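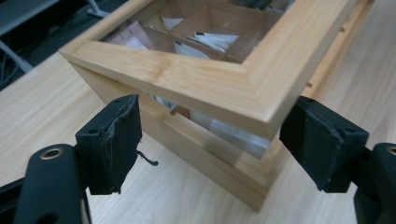
Bamboo box with a glass panel in the lid.

Call for Participants: Field Recorders, Mandemero Historic Buildings Survey

The Mandemero Historic Buildings Survey seeks 10 field recorders for its second season. The survey documents standing structures built before 1940 within the old town limits and along both banks of the Nakden River. The working list contains 1,263 properties. Of these, 839 were recorded in the first season. The second season covers the remainder, most of which lie east of the river, in the Hidayat Mill district and on the streets north of the rail spur.

Fieldwork starts in July and runs for 13 weeks. Recorders work in pairs. Each pair is assigned a block group and completes one record per property, from the public right-of-way unless the owner has given written consent to enter the lot. Interiors are outside the scope of the survey.

A complete record consists of:

Street address and parcel number
Construction date or date range, with the source for it
Exterior wall material, roof form, roof covering and foundation type
Number of bays and stories, main elevation
Window types by elevation, with replacements noted
Additions, removals and outbuildings
Condition code, 1 to 5
Four photographs at minimum, one of them oblique
Sketch plan with north arrow

Records are entered in Nekix, the survey database, within two working days of the field visit. Paper forms are kept as the master copy. If the form and the database disagree, the form is followed until the block group has been reviewed.

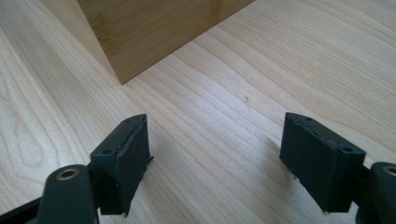 Requirements

Applicants must be 18 or older and able to walk and stand outdoors for up to five hours. They must be able to tell apart common wall and roof materials, or be willing to learn to do so during training. Prior survey work is useful but not required. Experience with deeds, fire insurance maps, city directories or tax rolls should be listed on the application, with dates.

A driver's license is required for one member of each pair. Applicants who do not drive should say so, and pairs will be arranged to suit.

Training

Training takes three days. The first day covers building forms found in the county, including the side-passage house, the two-room mill cottage and the raised brick store. The second is spent in the deed room. The third is a supervised walk of one block on the west bank, after which each trainee submits two trial records. Trial records are marked by Italo Martinelli and returned with corrections.

Terms

The position is part time, 20 hours per week, and is paid hourly. Mileage is paid for travel between block groups but not for travel from home. Safety vests, clipboards, measuring tapes and tablets are supplied and must be returned at the end of the season. Recorders are credited by name in the final report. Photographs and forms become part of the survey archive and will be open to the public once the report is accepted.
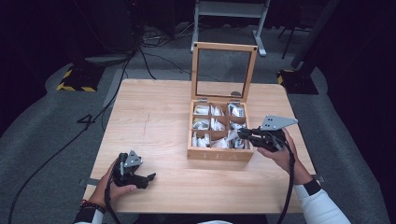 Kagiso Mathebula, asked about the first season, said that dating the buildings took longer than describing them: "Half of the mill cottages have the same date on the tax card, and it is the date the card was typed. Go to the deeds first, then the maps, and write down which one you used."

How to Apply

Send a letter of one page or less, a list of relevant experience and the names of two references to Thoa La, survey coordinator. State which days you are available and whether you can work Saturdays. A writing sample is optional. If one is sent, it should be a description of a single building, 300 words at most, with no photographs.

Interviews last 30 minutes and are held at the survey office on Wednesday afternoons, between 1 p.m. and 4 p.m. Interviews by phone can be arranged. Questions about access to the Hidayat Mill property should go to Haris Ristić, who handles owner consent forms for the east bank. Applications are accepted until all positions are filled.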